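3.2 The table after the parcel is opened

I'll admit that I came to this part of the study by way of my own kitchen. Every time a parcel arrives I end up with a heap that takes up far more room than whatever I ordered, and I wanted to know whether other households live with the same heap (they do!). So for the Prelton survey we asked people to leave everything on the table once they'd finished unpacking, and we sorted what we found into two plain groups: things bought, and things that came along to protect them.

The second group is the one I got fond of. Foam blocks are the bulky ones, and people keep them for ages because they look as if they must be useful for something. Then come the mesh sleeves that go round fruit, bits of tissue, small packets, and the printed paper bands that hold a towel in its roll. Figure 4 has a good mix of these on a flowery tablecloth, with white foam, orange mesh sleeves and a rolled towel still in its printed wrapper.
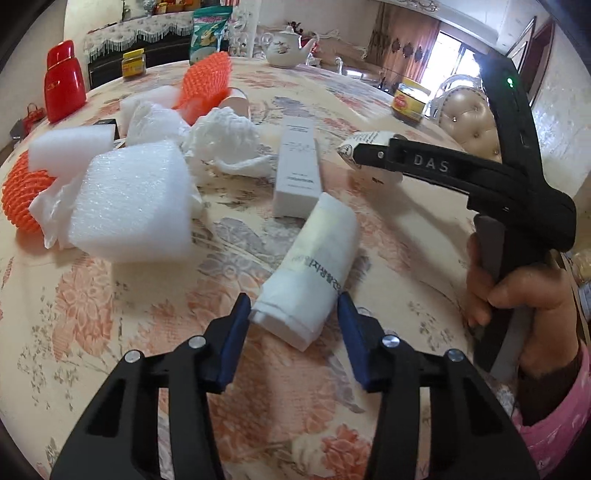 Which piece of packaging do people put off dealing with the longest?

Foam, by a long way. Tissue gets scrunched up and binned early on, and boxes are flattened or kept for returns, but foam is awkward to break up and most people we spoke to weren't sure which bin it belonged in.

Figure 4. Packaging and goods together on a round table.

We logged 2,056 separate items over August, and I did the first pass myself at my desk with far too much tea. Wrapped towels gave me the most bother. Is the paper band packaging, or is it part of the towel until somebody takes it off? In the end I counted the band with the towel while it was still on, and moved it over to packaging once it had been removed. The Kindari households took theirs off almost at once, whereas the Wurari ones tended to put towels away in the cupboard with the band on, so the rule does make a small difference to the totals in the next section.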